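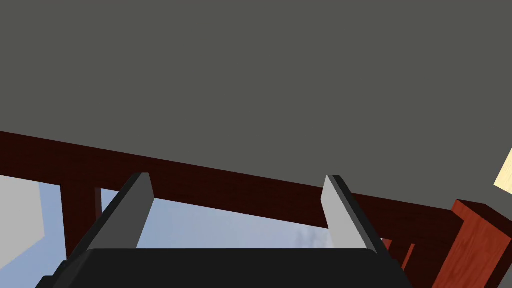
Claretlow started with one dining table that needed a home, and we have been in the business of finding homes for good old furniture ever since. We buy, repair and resell used household furniture out of a long brick building on the edge of Worka, and if you have ever driven past on a Saturday-ish sort of morning and wondered why the parking lot was full of people measuring the backs of their cars, well, that was us! Most folks look at a table from above, and we understand that, because the top is where the plates go. We like to get down on the floor. A dark reddish-brown wooden rail with the leg running down from it, the grain of one matching the grain of the other, is the kind of thing that makes us happy before we have even asked the price. It is also where we start with every table that comes through the door.

We have been open for 19 years now. In the beginning there were 4 of us, all related by blood or marriage, and we worked out of a garage that belonged to an aunt who was very patient about the smell of wax. That first winter we sold mostly kitchen chairs, one or two at a time, to people setting up their first apartments. By spring the garage was so full that the aunt was parking on the street, and she let us know (kindly, over pie) that it might be time to look for a building. The one we found had been a feed store. It still had the loading dock, which we use every day, and a set of scales that we have never managed to move and now keep the coffee on.

The name comes up a lot, so we may as well tell you. Claretlow was painted on the side of the first bench we ever restored, a boat bench as far as we could tell, and we never did find out what it meant. We liked the sound of it and the bench is still by the front desk. It isn't for sale, though you are welcome to sit on it.

What we do all day

We buy from estates, from families who are moving to smaller places, and from people who just walk in with a nightstand under one arm. Send us a couple of pictures first if the piece is large and we will give you a fair idea of what we could pay. We look at everything, including things that wobble. A loose joint is usually an afternoon's work with hide glue and clamps, and a split seat can often be saved too. We don't paint over good wood, and we would sooner leave an honest water ring than sand away a finish that has lasted this long.

The repair shop is at the back and it takes outside work as well. Chair caning, drawer runners, wobbly legs, veneer that has lifted, all of that. The wait is usually longer in December, when everyone remembers at once that they are having company and are two chairs short. Please call early if you can!

Our second shop

Six years ago we opened a smaller store in Cemmont, in the old Onishi building across from the library. It has less floor space and nicer windows, and it is mostly lamps, mirrors, bookcases and small tables, the sort of thing a person can carry to the car without help. Anything you see in one store can be moved to the other for you at no charge. The truck goes over twice a week anyway.

Delivery and all the rest

Delivery is free within Worka and Cemmont on anything over $100, and we will carry it up the stairs and put it where you want it, and then move it to where you want it after that. Everything we sell has been checked and tightened in our own shop, and if a joint comes loose in the first year, bring it back and we will fix it for nothing.

We also keep a wish list at the front desk, in a big green ledger. If you are hunting for something in particular, a drop-leaf table or a match for your grandmother's chairs, come in and write it down. We read through it before every buying trip.

Both shops open at 10 a.m. Dogs are welcome, and so are children, and the coffee is on the scales.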